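Ekanayake Fund for Equal Treatment
Grantee progress report: Clamton Legal Access Project
Reporting date: 30 January 2026

Summary

The grant supports legal help for LGBT asylum seekers and short training sessions for the lawyers and interpreters who work with them. Work is on schedule in two of the three areas. The third, court monitoring, started late and is behind.

Legal casework

We opened 12 new case files in this period. Most are first applications, and 4 are appeals against earlier refusals. Preparing the appeals has taken more staff time than we budgeted, mainly for translating records and getting written statements from witnesses abroad. Two clients moved out of the Culitz area and their files were passed to a partner office with their consent.

Country information is still the weak point. Official summaries lag behind changes in criminal law, and in some hearings the material on file was out of date. We now prepare our own short country notes, with sources, and attach them to each application.
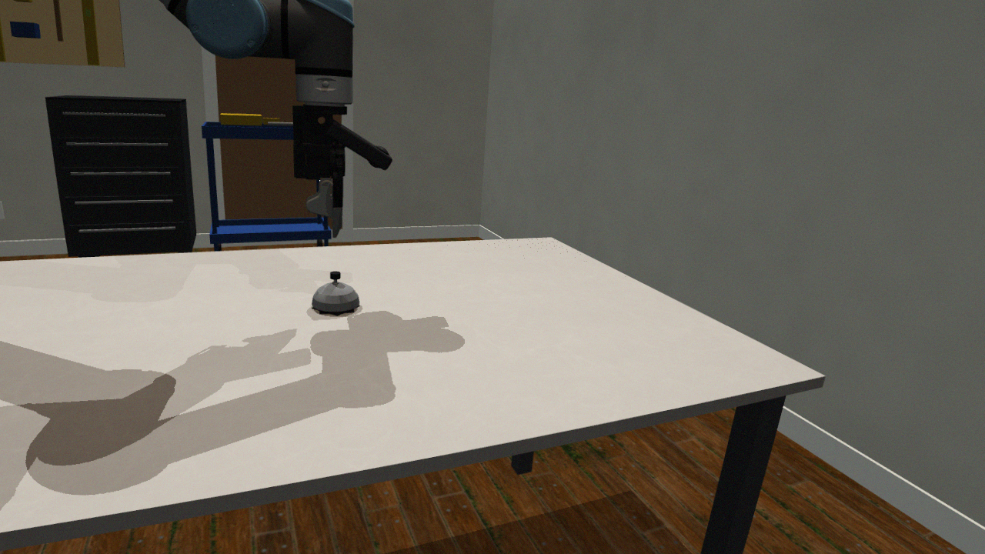
A desk bell on a pale tabletop, with a robot arm above it.

Training

The Grendwood sessions covered interview practice, confidentiality and how to avoid questions about private conduct that decision makers should not be asking. Interpreters asked for a glossary of respectful terms in their working languages. A first draft is finished and is being checked by native speakers. We printed 600 copies of the know-your-rights leaflet and have given out 500 — the rest are held for the spring sessions.

Court monitoring

Permission to observe hearings came later than expected, and only two observers have been trained so far. We do not have enough notes to report any findings. We ask to move the monitoring report to April, with no change to the total budget.

Spending

Casework is slightly over its line because of translation costs. Training is under. We would like to move the unspent training money to translation and will send the request form separately.

Next period

File the remaining appeal papers
Finish the glossary and send it to interpreters
Train further court observers in Clamton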